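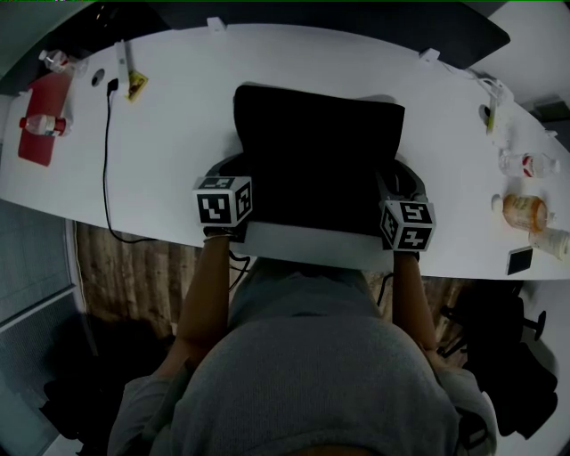 Garrafa plástica de rótulo e tampa vermelhos sobre uma mesa branca.

Início | Artigos | Categorias | Índice alfabético | Imprimir

Garrafa plástica

A garrafa plástica é um recipiente de gargalo estreito, fabricado com polímeros sintéticos e destinado ao acondicionamento de líquidos, sobretudo água, refrigerantes, óleos comestíveis e produtos de limpeza. O material mais empregado em bebidas é o politereftalato de etileno (PET); o polietileno de alta densidade (PEAD) predomina em embalagens de leite e detergentes.

Fabricação

As garrafas de PET são geralmente obtidas em duas etapas. Na primeira, a resina seca é injetada em um molde e forma a pré-forma, peça tubular que já traz a rosca definitiva. Na segunda, a pré-forma é reaquecida, estirada por uma haste e soprada contra as paredes do molde. O estiramento em duas direções aumenta a resistência mecânica e reduz a permeabilidade ao gás carbônico.

Tampa e rótulo

As tampas costumam ser de polipropileno ou PEAD e incluem um anel de segurança que se rompe na primeira abertura. Os rótulos podem ser envolventes, adesivos ou termoencolhíveis.

Reciclagem

Após a coleta, o material é separado por tipo e cor, moído e lavado. Tampas e corpo separam-se por flutuação, dada a menor densidade das poliolefinas. O PET recuperado é usado em fibras têxteis, cordas e novas embalagens.

Ver também: Polímero; Embalagem; Coleta seletiva

Última atualização: 17 fev. 2025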